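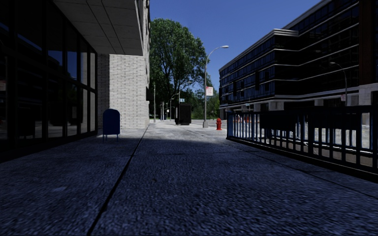
Chapter 6
Supervised Delivery and the Changed Job of the Courier

6.1 Scope of the chapter

Chapter 5 dealt with automation inside a fenced area, where the employer controls the floor, the lighting and who may enter. A pavement offers none of this. The surface is laid and repaired by others, the light changes with the hour, and members of the public have priority at all times. Machines used here need people to supervise them, and the work of those people is the subject of this chapter.

By the end of the chapter the reader should be able to:

– distinguish between driving, supervising and attending a delivery vehicle
– describe how a route is assessed in simulation before it is released for service
– calculate a supervision ratio and state its limits
– identify tasks which are lost, moved or created when a courier round is automated
– comment on the effect of these changes on grading, rest breaks and training.

Sections 6.2 to 6.4 cover the working arrangements. Section 6.5 sets out the terms used. The legal position of vehicles on footways differs between countries and is left to Chapter 9.

6.2 The Tanner depot at Iltmont

The case used throughout this chapter is the parcel depot run by Tanner at Iltmont. Before the change the depot employed 17 couriers on foot and bicycle rounds. Each courier sorted their own load from six in the morning, left the depot with it, and returned when it was delivered. Knowledge of the round was personal. When a courier was ill the replacement usually finished late, and undelivered parcels went back on the shelf for the next day.

The depot now runs 10 small wheeled vehicles on the flatter rounds in the business district. Sorting is done by a separate early shift. The vehicles travel along the pavement under their own control and stop when their software cannot classify what lies ahead. A stop of this kind is called a referral. It is passed to a supervisor in the depot, who looks at the view from the vehicle and selects one of four responses: proceed, proceed slowly, go round, or wait for an attendant.

The hilly rounds north of the railway were left as they were. Konrad Mayrhofer, the depot manager, had wanted them included from the start, and the project plan was redrawn twice before he accepted that the kerbs there were too high.

Three grades of work replaced the single grade of courier on the automated rounds:

Supervisor. Works at a desk, answers referrals and keeps the route log.

Attendant. Works outdoors within a set area, frees vehicles that cannot move, and hands over parcels where the customer cannot come to the door.

Route assessor. Prepares and tests new routes, first in simulation and then on foot.

The first two grades were filled from among the couriers. The third was advertised outside as well, and one of the two posts went to Yesenia Cárdenas, who had worked as a courier at the Hisgate depot and had drawn her own maps of the rounds there for years.

6.3 Assessing a route in simulation

A route is not released until it has been run in a rendered copy of the street. Tanner uses a package named Wosilora for this purpose, although the method does not depend on the product. The assessor loads a stretch of pavement, sets the time of day, and runs the vehicle software through it repeatedly while changing one condition at a time.

A rendered pavement such as the one at the head of the chapter gives an assessor a good deal to work with, even when there is no one walking on it. Four matters are normally recorded.

(a) Light. The near paving lies in blue shadow, and just past the mailbox it turns pale grey to nearly white. A camera adjusted for one side of such a boundary may lose detail on the other for a short time. The assessor notes where the boundary falls and repeats the run at other hours, when it will fall elsewhere.

(b) Reflections. Dark glass runs along the left side and mirrors sky, buildings and, low in one pane, the mailbox itself. Software that measures distance from camera images alone may treat a reflected object as a second real one. The usual sign is a vehicle that drifts away from a glass front for no visible reason.

(c) Surface marks. A long dark joint crosses the paving at a slant. Joints, tar lines and the shadows of poles can all be mistaken for a step or an edge. Each false stop becomes a referral, and each referral takes up a supervisor's time.

(d) Fixed objects. The mailbox, the street lamp and the red fire hydrant all have to be held on the route map. The railing to the right also limits the room for passing, and the assessor must decide where a vehicle should wait if people come the other way.

The results are entered on a route sheet. At Iltmont the sheet has 13 fields, of which the last is free text. Corina Ammann, formerly a courier and now the senior supervisor, asked for the free text field to be moved to the top. Her argument was that supervisors opening a sheet during a referral had only a few seconds, and that what they wanted was the sentence a colleague would have said aloud: keep left at the glass, wait before the railing. The request was granted after a trial on two routes.

Simulation has a known weakness. It contains what its makers thought to put into it. Dustbins left out on collection mornings, café chairs, a hose across the footway and wet leaves were all absent from the first version used at Iltmont. The couriers could have listed them in an afternoon. They were asked in the second month, and their list is reprinted as Table 6.2.

6.4 What changes for the people concerned

The simplest measure of supervised delivery is the supervision ratio, meaning the number of vehicles in service divided by the number of supervisors on duty. With all vehicles out and two supervisors at their desks, Iltmont works at a ratio of five. The figure says little about workload when taken alone. Referrals arrive in clusters, chiefly when several vehicles reach busy pavements at the same time, and a desk that has been quiet since seven may receive a run of them before nine.

Quiet periods are themselves a form of load. A person who must remain ready to answer, without anything to answer, tires in a way that is poorly captured by counting tasks. The depot first scheduled supervisors in blocks of two hours. After complaints, raised through the staff representative Edeltraud Auer, the block was reduced to 60 minutes, followed by other duties away from the screen. Response times late in the shift became shorter. No change was made to the vehicles in the same period, so the shorter block is the likely cause, although the sample is small.

Physical effects run in the opposite direction. Lifting and walking fell sharply for supervisors and rose slightly for attendants, who now cover a wider area and are called mainly to the awkward cases. One attendant, Sarmīte Eglītis, compared her new round with the old one in a diary kept through July. Her entries record fewer parcels carried, more stairs climbed and far fewer conversations with customers. The last point appears in most of the interviews and had no place in the original project plan.

Pay proved the hardest matter to settle. Supervisors were graded above attendants from the beginning, on the ground that they carried responsibility for several vehicles. The attendants replied that they were the ones standing in the road. Section 6.7 follows the negotiation in detail.

6.5 Terms used in this chapter

Attendant: a worker who deals with vehicles in person, within a set area.

False stop: a halt caused by something that did not require one, such as a shadow or a paving joint.

Referral: a request for a decision, sent by a vehicle to a supervisor.

Release: the formal permission to run a route in service.

Supervision ratio: vehicles in service divided by supervisors on duty.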